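The three names of Brollwood

I live in Brollwood for six years now, and only this spring I learned that I was spelling it in a way that makes one half of the town unhappy. On my letters I write Brollwood, like the post office does. The sign at the north entrance says Brolwood, with one l. And my neighbor across the street, whose family is here since before the railroad, says something that sounds to my ear like "Brullet." She says this is the right name and the others are for maps.

I come from a country where every village has two names at least, and sometimes a third one that is used only when people are angry. So I thought I would feel at home in this question. I wanted to write down what I found, because the page about our town in the online encyclopedia is four sentences long and two of them are wrong.

First, the place itself. Brollwood lies in a shallow valley, between the river Nedel and a long hill that has no official name. The last count gave us 2357 people. The encyclopedia says 1490, a number which is from a much older count and which somebody copied and never changed. The difference matters to people here. With 1490 inhabitants you are a village with a grain store. With 2357 you are allowed to have your own court day, and we have it, every second Thursday, in the room over the library.

The other wrong sentence says that Brollwood "is a part of Sastthorpe." It was a part of Sastthorpe. The two were one district until the bridge was built, and then they were separated, because the people on this side did not want to pay for a bridge that they already had. (This is how I heard it on this side. In Sastthorpe I heard that our side asked to leave and then asked for money too.) Today Sastthorpe has the hospital and the big school, and we have the court day and the market. On weekends the road between them is full in both directions.

About the name I can say less than I hoped. There is a church register in the library, and the librarian let me sit with it for three afternoons. In the oldest pages the town is Brolwode, and once Brollet, and on one page both of them, written by the same hand, four lines apart. I was very happy about Brollet. I copied it in my notebook and showed it to my neighbor the same evening, and she was not surprised at all. She said "of course" and gave me beans from her garden.

The "wood" part is easy to understand, there was a forest and the people cut it down. The "broll" part is difficult. One explanation is that it comes from an old word for wet ground, and it is true that the low fields by the Nedel stand under water each March. Another explanation is that it was the name of a man who owned the mill. I looked for this man and did not find him. I found a mill, but it belonged to the church.
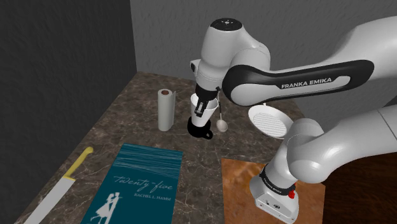

So which spelling should a visitor use? Brollwood, with two l, is the safe one, and it is the one that your navigation will find.

I must say something also about Fang, because everybody who comes here asks. Fang is the small settlement on the other side of the hill, 3 kilometers by the footpath and much more by car. It belongs to Brollwood in the administration, but it has its own chapel, its own fire pond and its own opinion. The people there speak in a different way from us. They were brought in to work in the stone quarry, from the coast, and they came with their whole families and stayed together. Even now the older ones say "the boat" when they mean the bus. I heard this with my own ears at the bus stop and I was standing there with a stupid smile, trying to remember it exactly.

The quarry is closed and full of water. In Fang they will tell you that the stone in the Sastthorpe town hall is all from there. In Sastthorpe they say only the steps. I went to look, and the steps are darker than the walls, but I am not a person who understands stone, so I leave this open.

What I like most is the arrangement with the feast days. Brollwood celebrates its saint in June, Fang celebrates a different one in September, and for a long time the two sides did not go to each other's feast. Then there was a bad flood, and in that year the market square was too muddy to put the tables. Fang is higher and it was dry, so the June feast was moved over the hill, with the benches carried along the footpath. After this the people from Brollwood could not stay home in September, it would be rude. Now both feasts are for everyone, and in September there is still a walk over the hill where a few people carry one bench – only one, and not a heavy one. They put it down in front of the chapel in Fang and the next morning it goes back by car.

I walked with them last year. It takes a little more than an hour if you stop at the top, and you should stop, because from there you see the Nedel in both directions and the roofs of Sastthorpe, and you understand why people wanted to build exactly here. I had the wrong shoes. A lady from Fang told me so at the beginning, in the middle and at the end.

I wrote a correction for the encyclopedia page, with the new number of people and a sentence about the bridge. The number was accepted. The sentence about the bridge was removed after two days, with the comment that it needs a source. I understand this, I would also ask for a source. The library has the old district newspaper in boxes, not sorted, and the librarian says I can come and look when the heating in the back room is repaired. I want to look for the mill owner at the same time.

If somebody reading this has family from the valley, and in your house they said Brullet or Brollet or something else again, please write it in the comments, and write also from which side of the river they were. I am making a list. At the moment it has 6 spellings, and two of these are from the same gravestone.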